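Asow

Asow is a mobile application for arranging small, casual get-togethers among people who already know one another. It was made by Nididico, a small software company started by Korkor Zakaria and Aba Laryea, two former coworkers who had grown tired of trying to plan a simple lunch through a group chat. The app runs on phones and tablets, and a plainer version can be used in a web browser, though it leaves out a few of the features described below.

The name has no particular meaning. Zakaria has said in interviews that the pair wanted something short that would fit under an icon without being chopped off, and that they spent far longer choosing it than they would like to admit.

Background

Before Asow, the two founders had built a shared calendar called Lunow, which let a household or a club keep all of its appointments in one place. Lunow was well liked by the people who used it, but there were never very many of them, and most stopped opening it after the first few weeks. Laryea later wrote a long and rather good-humored post about what had gone wrong. A calendar, she felt, asks people to know what they are doing and when, and friends very often know neither. They know that they would like to see somebody, sometime soon, somewhere not too far off.

That thought became the starting point for the new app. Work began while Lunow was still running, and for a while the two shared a single login system, so that anybody with a Lunow account could try Asow by typing in the same email address and password. The first test group was made up of 409 people, nearly all of them Lunow customers who had answered a short survey. Lunow itself was closed the following September, and its users were given a tool for saving their old calendars to a file.

How it works

A person who opens Asow sees a short list of friends and a single large button. Pressing the button sends out what the app calls a nudge, a note saying that the sender is free for a while and would be glad of company. A nudge can carry a few words of text, such as "coffee?" or "walking the dog by the river," and it can be sent to everybody on the list or only to a chosen few. It lasts for two hours and then disappears, whether or not anyone has answered.

Friends who receive a nudge may reply with one of three ready-made answers (yes, maybe, or another time) or type something of their own. When at least one person says yes, the app opens a small shared page with a map, a place to chat, and a line for the meeting spot. The page closes by itself the next morning, and the chat goes with it. Some users have complained about this over the years, having lost an address or a recipe they meant to keep, and a later update added a way to copy a message out before the page is cleared.
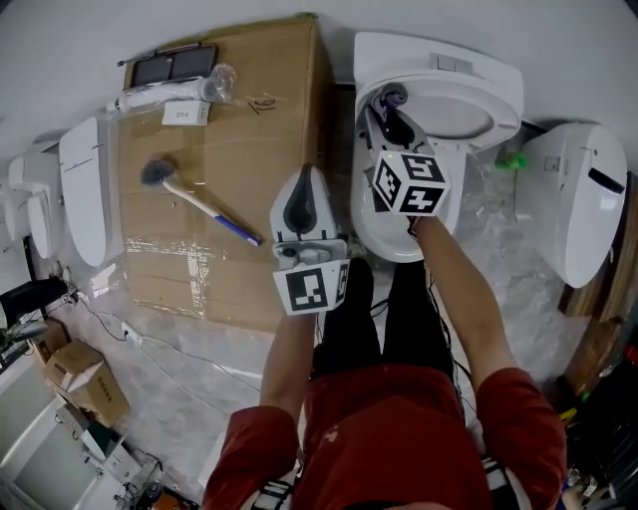

Location is handled with a fairly light touch. Asow does not follow a phone around in the background, and it never shows friends an exact position unless the owner drops a pin on the map by hand. What it does show is a neighborhood name, or the name of the nearest town in the countryside, and only for as long as a nudge is active. The idea is that a friend across the street and a friend across the county can each make a sensible guess about whether it is worth putting their shoes on.

Friend lists are kept short on purpose. In the first public version a person could have no more than 20 friends, and although the limit was raised afterward, the app still asks for a confirmation before adding anyone beyond that number. There is no way to search for strangers, and new friends can only be added by phone number or by scanning a code from the other person's screen.

Regulars

The best-known addition to Asow is Regulars, a feature for meetups that happen over and over again without ever being formally planned. If the same few people meet at the same spot on several occasions, the app offers to save the group and the place together under a name of the users' choosing. After that a single tap will nudge the whole group at once. Laryea has called it the one piece of Lunow that deserved to be carried over.

Regulars was first tried out with the customers of Diệp, a noodle shop near the Nididico office, where the developers themselves ate more lunches than was perhaps wise. The shop put a card with a code beside the register, and people who scanned it could set up a lunch group on the spot. The arrangement was friendly and informal, and no money changed hands. A drawing of a soup bowl still serves as the standard picture for a new group.

Cost and advertising

Asow is free to download and carries no advertising. A paid plan lets users keep shared pages for longer, choose different colors, and belong to more groups. Nididico has experimented with letting cafes and restaurants appear as suggested meeting spots in return for a fee, but the trial was unpopular and was dropped after two months. Zakaria wrote to users at the time to say that the company would rather grow slowly.

Reception

Early reviewers were kind to the app on the whole, praising its plain layout and the fact that it could be explained to a grandparent in a minute or so. Several wondered whether people would bother to install yet another program for something that an ordinary text message could do. Others found the disappearing nudges a relief, as an unanswered one leaves no trace and so feels less like being turned down.

The most common criticism has been that Asow is of little use to anyone whose friends are not already on it. Nididico responded by allowing nudges to be sent as text messages to people without the app, who can answer yes or no by replying. Messages sent this way do not include the map, and the neighborhood name appears only if the sender switches it on in the settings.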